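Lurnitz kitchen cell: setup and upkeep notes

Last revised in July by Imelda Tan. Covers the arm, its mount and the camera arms at the Lurnitz kitchen. The Belmonte cell has its own README and its settings should not be copied over.

What is in the cell

One Franka Emika arm on a platform with aluminum rails
Articulated camera mounts, clamped on
Control computer in the hallway closet
Spares box, labeled Arnard, on the shelf over the computer

Before you power on

Walk around the platform and push on it by hand at each corner. If it moves at all, tighten the rail bolts before doing anything else. Go in a cross pattern and use the torque wrench from the spares box. Then check that every joint on the camera mounts is locked. The elbow joints loosen first.

Keep the floor between the platform and the island clear. The island stays at its taped marks. If someone has moved it to mop, put it back and redo the camera calibration, even if it looks right.

Starting the arm

1. Release the emergency stop.
2. Switch on the controller and wait for the base light to settle.
3. Unlock the joints from the desk interface.
4. Run home.py at low speed with one hand on the stop.
5. Run check_reach.py. It visits 30 poses over the countertop and writes a log. 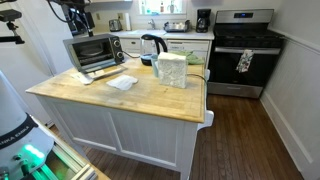 A pose error above the limit in config/cell.yaml stops the script. Run it a second time before you change anything. If the same pose fails twice, send the log to Normand Chan and leave the arm locked.

Calibration

Use the printed board, not the one on the tablet. Collect 60 views per camera, with the board tilted in at least half of them. The old procedure asked for fewer and we had drift near the back of the counter. Results go in calib/ with the month in the folder name. Do not overwrite the previous folder.

Regular care

Every morning: wipe the arm covers with a dry cloth and look over the cable run at the base.
Every 30 hours of motion: check the mount bolts and the clamp screws.
Every 222 hours: full calibration, and swap the gripper pads.

Hours are in the Vustano log sheet. Fill in the sheet even when you find nothing to fix.

Known problems

Controller does not find the arm: reseat the network cable at the closet end. The clip on that connector is broken and the replacement is on order.

Camera 2 drops out at start: unplug it, wait a minute, plug it into the other port.

Error 666 in our wrapper: this is our own code for a lost heartbeat. Restart the wrapper only. The controller can stay on.

Contacts

Hardware and mounts: Eduardo Cabanatuan
Software and logs: Normand Chan
Access to the kitchen: Annick Guillot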